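Pre-merge checklist, planner and control stack, sim bench
Filled in Thu 1 June, Jadley branch against main

I've kept the Grellar template wording for the items and typed my comments underneath each one. Sorry for the length, I had coffee!

1. Config and versions
Planner config matches the tagged release: OK
Controller gains loaded from file, no overrides in the launch script: OK
Random seed written to the log: FIXED
Comment: the seed was getting printed before it was set, so every log said zero (and I'd been happily comparing runs on that basis for days). Moved the line down. Seed 872 now shows up as 872.

2. Limits and stops
Joint velocity limits read from the robot model: OK
Soft stop halts the arm mid-plan: OK
Soft stop clears the trajectory queue: FAIL
Comment: this one bugs me. Hit stop, hit resume, and the controller picks up the old trajectory where it left off, even if I've moved things in between. In sim you get a silly-looking jump. On the real arm I don't want to find out. Filed against Camenzind, since that's where the queue lives, and I'm blocking the merge on it.

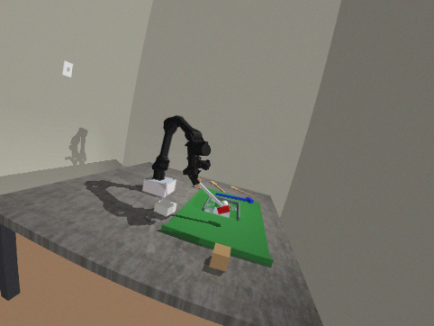 3. Collision checking with a held tool
Tool geometry attached to the arm on grasp: OK
Tool geometry removed on release: OK
Padding applied to the attached tool: NEEDS WORK
Comment: the collision checker treats whatever the gripper holds as one more link, and for short objects that's fine. A long thin one is where it gets touchy. With the white rod gripped near its upper end and the lower end slanting down into the gray metal fixture by the red block, a tiny error in grasp angle turns into a much bigger one at the tip. Padding is one number for the whole attached object right now, so if I raise it enough to feel good about the tip, the planner decides the fixture is off limits and gives up. I'd love a separate tip value. For now I left the padding alone and wrote the limitation in the readme.

4. Perception inputs
Object poses carry a timestamp: OK
Stale poses rejected: OK, after a fight
Comment: the cutoff is 12 frames in the Neden module and 5 in the planner. I set both to 5 and reran the regression set. No new failures, a little more waiting at startup. Somebody should pull that into one shared setting before it drifts again (probably me, fine).

5. Logging and replay
Replay reproduces the recorded joint path: OK
Failed plans saved with the full world state: PARTIAL
Comment: world state is there, attached objects are missing. So a failed plan with a tool in hand replays as if the hand were empty, and then it succeeds, which is maddening when you're trying to debug item 3.

6. Sign-off
Ready to merge: NO
Still open: queue clearing on stop, attached objects in the failure log. Tip padding can wait for the next round as long as the readme note stays in. I'll rerun sections 2 and 5 once the Camenzind fix lands, and the others only if their files get touched.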